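Prilow tool library gets a new home for its spanners

I popped into the Prilow tool library on 25th October, meaning to return a sander and be home in ten minutes. I stayed most of the afternoon. The place has moved two doors down, into the old Wanel shoe repair shop on Landis Road, and sorting out is in full swing.

If you haven't joined yet, it works like any other library, only with drills. You pay £8 a year, borrow up to 4 things at once and bring them back clean (ish). Over 200 households have signed up since it opened in July, and the old back room simply couldn't cope any more. You had to move a hedge trimmer to reach anything at all!

The new room has lovely tall windows and masses of daylight, and the hand tools are getting a proper spot at last. There's a black metal pegboard standing on the big wooden table, with hooks along its top edge, and the idea is that the things people ask for most will live on it — spanners, tape measures, that sort of thing. Plenty was still lying about on the table when I was there.

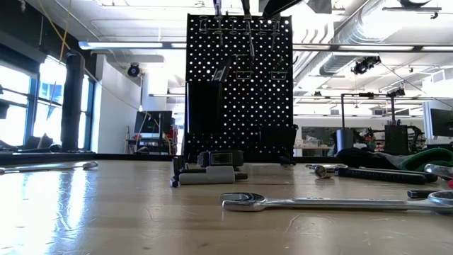 I got roped into matching tools to the lending list, which runs to 405 entries and is written in several people's handwriting. I was hopeless at it. I now know that a combination spanner is open at one end and has a ring at the other, and I shall be telling everyone I meet.

The table is staying, scratches and all. There was talk of sanding the top and giving it a coat of oil, but the feeling in the room was that it would only get scuffed again by Christmas, and I'm inclined to agree.

Lending carries on as normal during the move, though the bigger garden tools are in storage at the Amadi Centre, so ring a day ahead if you're after a rotavator or the long ladder. Donations of hand tools are welcome, rusty ones included. No more paint tins, please — the shelf is full.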